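The spare room, again

I have written before that our spare room has only one job, and that it does this job eight days in the year. My aunt comes in June, my husband's cousin comes when he has a fair in Drekbridge, and between these visits the bed collects things. Last week I decided to make it properly, from the mattress up, and to write down how I like it.

I am slow with beds. My mother made one in the time I need to find the right corner of the sheet. I put the pale things first and keep one strong colour for the end. In this room the colour is orange, a rusty one. I looked for it a long time and bought it at Zurkus, in the sale, for 29 (they had also mustard, but mustard makes me tired). The place for the orange pillow is in front of the tufted headboard, and it must be the last thing to go on the bed.
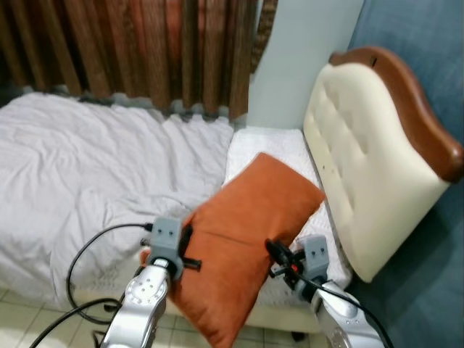 Dorothy Clegg wrote to me that one coloured pillow looks lonely and that she would always take a pair, because guests move them around and with two it looks right wherever they land. She also thinks that a pillow which stands on its corner is only for hotels. I thought about this for some days. I still prefer one. With two I would have to find a place for both at night, and the chair in that room is small.

The second question was the towel. At my aunt's house the guest towel hangs behind the door, and every guest must ask which one is for him. I find it kinder to leave it folded where the person will sleep, so there is no need to ask. Orange too, of course. On the towel I like to put a book, lying flat with the cover up. It need not be a good book. It is more to say: sit down, you have arrived.
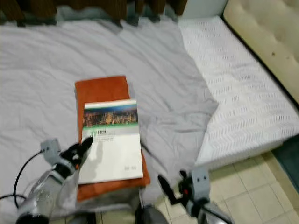

Orange towel, folded, with a book on top.

For the next visit I want to change the lamp, and I must still wash the old blanket from Rolura, which has been in its bag since June. The label says to wash it by hand. I have read this label many times and I am not yet ready.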